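Clirnik House, ground floor and shared rooms
Quarterly safety walk-round, November. Checklist with comments.

Key: OK / ACTION / NOT SEEN. I have used NOT SEEN wherever I was told something was fine and couldn't look at it myself. There are more of those than last time.

1. Fire exits clear
OK at the front. ACTION at the rear. The rear door opens, but the route to it goes past two stacked pallets that were "going tomorrow" in the last report as well. They are the same pallets — one still has the Jacquet delivery note stapled to it.

2. Extinguishers in date
ACTION. Four on the ground floor. The tag on the one by the kitchen can't be read, and I am not prepared to take the word of the log sheet, which is filled in for the whole year in the same pen.

3. Emergency lighting
NOT SEEN. The test key could not be found. The sheet says tested monthly. With what?

4. Work surfaces: damage, splinters, sharp edges
OK for the large brown table. A few faint scuffs and a darker smudge, nothing I would hold a room back for. The request for a replacement top quotes 1600 pounds and gives "general wear" as the reason. I'd want a better one.
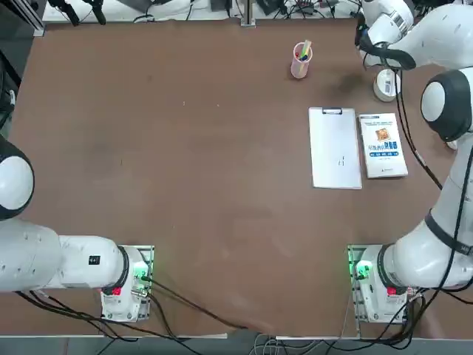 Item 4. Tabletop, darker smudge to the upper right.

5. Chairs
ACTION. The chair with the split base was marked for disposal last time. It has been moved to the post room and someone is sitting on it.

6. Portable appliance labels
ACTION. 13 items checked in the kitchen and post room. Two had no label. The kettle has a pass label with no date on it, so it counts as a fail however new it looks. Loter say their visit covered everything; their own list leaves out the post room altogether.

7. Cables at floor and table level
ACTION. Black cables run across the near end of the table and over the edge. Last quarter's comment was "cables tidied", with no note of where or by whom. Please check that nothing can be caught by a foot or a chair leg, and write down what was done this time.
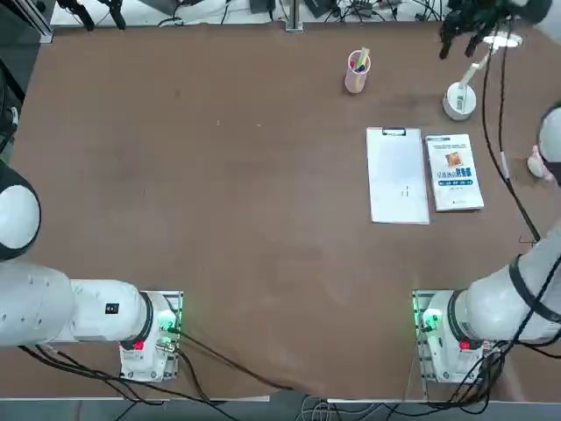 Item 7. Cables along the near edge of the table.

8. Floors and trip hazards
OK in the shared rooms. ACTION in the corridor, where the carpet tile outside the lift has been taped down again. Tape is a temporary repair and this is the third lot of it.

9. Heating and ventilation
NOT SEEN. The Banance panel was showing a normal reading at 10 am, but the post room was cold enough for coats. Either the sensor is in the wrong place or the panel is reading something else. I've been told it "settles down by lunch". I wasn't there at lunch.

10. First aid box
ACTION. Plasters and one bandage. The contents card lists eye wash, which is missing. The box is also on top of the tall cupboard, where half the staff can't reach it.

11. Cleaning of shared surfaces
OK, just about. The weekly sheet is signed. Faint darker marks on the brown tabletop all the same, along with small scuffs. Either the marks don't come off, in which case say so on the sheet, or the signature means less than it should.

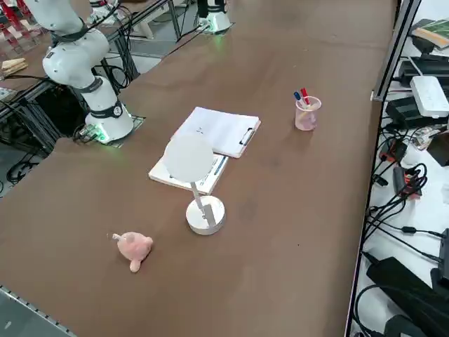
Item 11. Scuffs and faint marks on the tabletop.

12. Signs and notices
ACTION. The assembly point notice still shows the old car park. The no smoking sign at the rear has been turned to face the wall.

13. Accident book
OK. Present, with no entries since the last walk-round. I find that hard to believe given item 5 — please remind people that small knocks go in as well.

Carried forward from last time: items 1, 5 and 8. Replies in writing, please, with the date the work was done and a name against it. "In hand" will be treated as not done.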